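Household Textiles, Unit 3: Care, Labeling and Folding of Towels
Course handout – Plestance Evening Program, Lusville

What to bring

Each student brings one bath towel and one hand towel from home. They can be old, but they should be clean. Bring a pen that writes on fabric tape if you own one. The program has a small supply of pens, but they get used up early in the term.

Why towels come before sheets

We start with towels because they are small, they fold in straight lines, and mistakes are easy to fix. Almost everything in this unit comes back in Unit 4 with fitted sheets, where it is harder. Students who skip the towel exercises usually have to go back to them.

Terry cloth is woven with loops on one or both faces. The loops hold water. Anything that coats or flattens the loops makes the towel worse at its job. Fabric softener coats them. A hot iron flattens them. Neither one is used in this course on towels, although we do iron cotton napkins in Unit 6.

Reading a care label

A care label gives the fiber content and the washing instructions. Symbols are read left to right: wash, bleach, dry, iron, professional care. A tub with dots shows the water temperature, and more dots mean hotter water. A triangle is for bleach. A square with a circle inside is for the dryer. A cross through any symbol means do not do it.

If the printed label has faded past reading, treat the piece as colored cotton: warm water, no bleach, low dryer. Check it again after one wash.

Owner labels are a separate thing. In a shared laundry each piece needs a mark that can be found without unfolding the whole towel. Put it at a corner, on the hem and not on the loops. Write in capitals. Leave the ink to dry for 20 minutes before handling, and go over any letter that has spread. A label that can't be read is replaced, and the old one is taken off first so that the piece never carries two.

Laying out

Clear the table and wipe it down before you start. Smudges on a pale tabletop are a nuisance to judge by eye, so wipe first and look afterward. Put the cloth down and find the labeled corner before you touch the folds. Then work from that corner outward. 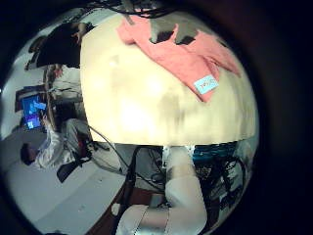 Should a new towel be washed before it is used the first time?
Wash it once by itself or with similar colors. New towels often carry a finish from the mill that keeps water from soaking in, and darker or brighter ones can lose some dye in the first wash.

The basic fold

1. Lay the towel flat with the long side toward you. Smooth it with the flat of the hand, from the middle to the edges.
2. Square the corners. Pull gently on opposite corners if the towel has gone crooked in the dryer.
3. Fold one long side in by a third, then the other over it. You now have a long strip.
4. Fold the strip in half, end to end.
5. Fold in half again for a shelf, or in thirds for a deep cabinet.
6. Turn the folded edge to the front and the label corner to the back left.

Hand towels skip step 5. Washcloths are folded in half twice and that is all.

Common faults

Ends that don't meet in step 4 usually come from step 2. Go back and square the corners again.

A thick lump at one end means the hem bands have landed on top of each other. Shift the fold by the width of the band.

A stack that leans is normally a mix of sizes. Sort by size first, and by color only if there is room – the Mendoza Street laundry stacks by size alone and it works well.

Damp towels should not be folded at all. Feel the hem, which dries last. If it is cool to the touch, hang the towel over a rail and come back to it.

Practice before the next class

Fold both of your towels ten times. Keep a short note of which step gives you trouble and bring it with you. If you have a household label worn past reading, bring that towel also, and we will replace the label in class.

Reading: the section on looped fabrics in the Mulix workbook, including the symbol chart.

Handout revised Apr 13, 2025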